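The Slow Computer

By the time Wiroj Boonyarit got the old desktop up the stairs and onto his mother's kitchen table, the tea had gone cold and she had already apologized for it twice, once to him and once, he thought, to the computer.

"It takes 16 minutes to open my letters," she said. "I put the rice on and come back, and it's still thinking."

He sat down and pressed the button. The fan groaned like the bus to Bevcombe going uphill, and after a good long while the desktop arrived, and with it a whole crowd of little windows, each wanting to be first. There was a cleaner called Otton, and a second cleaner that had come along to clean up after Otton, and a Jonbridge virus scanner that announced, in red letters, that it had found 51 problems and would be glad to fix 2 of them for free.

"Mom, did you pay for any of these?"

"Only the Naidu one," she said, pouring fresh tea and looking hard at the spout. "The man on the telephone was so polite. He asked about my knees."

Wiroj counted to ten in his head, the way his father used to before answering the door, and then he began taking things off, one program at a time. She pulled up her chair and put on her glasses to watch, because she had always liked to see a job done properly, and she asked him the name of each one before it went, as if they were guests leaving a party and somebody ought to say good night.
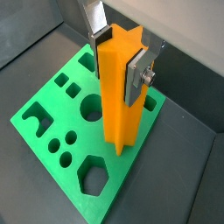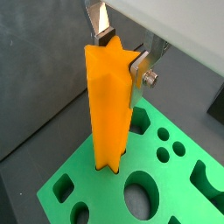
The last to go was the Naidu program, and it put up a fight. It asked if he was sure, and then it asked why, and then it offered him a discount. His mother leaned closer and said he should be gentle with it. Wiroj thought of an orange star being lowered point by point into a green board, held firmly near the top, and he slowed his hand on the mouse and read every box before he clicked. The bar crept across. The fan dropped to a hum.

"Try your letters now," he said, and slid the keyboard over to her.

She typed her password with one finger, whispering it aloud, and he looked politely out of the window until she was done. There were more than 200 messages waiting. She opened the oldest one first, from her sister, and settled in to read him all of it.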